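Search this site
Search
Share 4 Comments 3

Password Reuse Among First-Year Students at Kernascombe
Student Project Report
Elsa Lunde, Department of Computing

The purpose of this project was to measure how often students use one password for several accounts. An anonymous survey was sent out in June, and 199 students completed it. Participants were asked about school email, banking and shopping accounts. No passwords were collected.

Reuse was most common between shopping accounts and school email. Students who had installed the Kuvine password manager reported less reuse, although many still kept an older password for email.

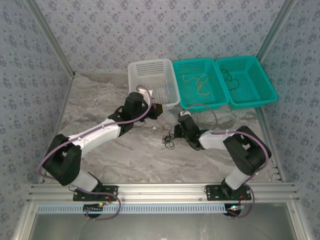

The survey relied on self-reporting, and students may have understated their habits. A second round should include the Woravska campus, where two-step login is already required. The department is asked to review its reset procedure before that round begins.

Submitted December 20, 2025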